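## 4. Placing and leveling the cabinet

Read this section before you cut the straps on the crate. Most of the calls we get about the Tarnel 309 come from people who leveled it last, after filling it, and then wondered why the door swung open by itself.

The sales sheet says the cabinet "levels itself on any floor." It doesn't. It has four threaded feet, and you turn them by hand.

### 4.1 Choosing the spot

1. Pick a hard floor. Carpet will pass a level test on the first day and fail it a month later.
2. Leave a hand's width behind the cabinet for the vent. The sales sheet shows it flush against a wall. Ignore the sales sheet.
3. Keep it out of direct sun. The finish is said to be fade-proof, but we have seen no test results and would not bet a black door on it.
4. Check that the door can open all the way. Measure with the door, not with your arm.

> **Note:** If you are replacing a Leclerc unit, do not assume the old spot will work. The Tarnel hinge is on the other side, and it can't be swapped, whatever the forum posts claim.

### 4.2 Moving it into place

1. Take out the shelves and the drip tray. Tape the door shut with painter's tape.
2. Tilt the cabinet back and slide the dolly under the front edge. You need two people.
3. Roll slowly. Set the cabinet down feet first, back edge last.
4. Peel the tape off within the hour. It's sold as residue-free, and sometimes that's true.

**CAUTION:** Do not lift by the door handle. It is held by two short screws.

**CAUTION:** The "comfort lift" strap kit sold with some bundles is optional. Maarja Koppel in our service shop tried it on three floors and went back to a plain dolly. If you use it, follow the sheet that comes with the kit, and stop if a buckle slips.

### 4.3 Leveling

1. Put a spirit level on the top, front to back. Phone apps are not good enough for this — we tried several, and they disagreed with each other.
2. Turn the front feet clockwise to raise, counterclockwise to lower.
3. Repeat side to side.
4. Open the door halfway and let go. It should stay where you left it. If it drifts, raise the foot on the side it drifts toward by half a turn and try again.
5. Tighten the lock nuts. Check the level once more, as tightening often shifts things a little.

> **Note:** Code 2514 on the display is listed as "tilt fault." In our experience it also appears when the door is not fully shut. Shut the door before you touch the feet.

### 4.4 First power-up

1. Let the cabinet stand upright overnight before plugging it in. The quick card in the box says 20 minutes. Bohdan Tymoshchuk, who wrote our repair notes, would like to know where that figure came from, and so would we.
2. Plug it straight into the wall. No power strips.
3. Wait for the light to stop blinking before you put anything inside.

If the light is still blinking the next day, unplug the cabinet and go to Section 7. Skip the "auto-repair" menu, which only restarts the display.
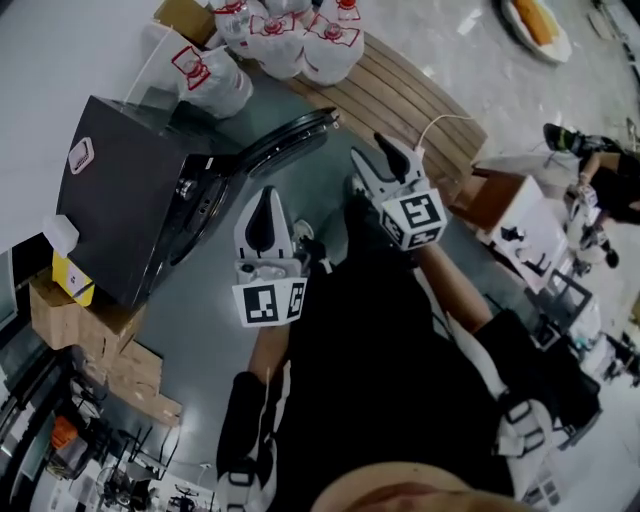
*Fig. 4: Large black unit with a glossy surface, ahead and to the left.*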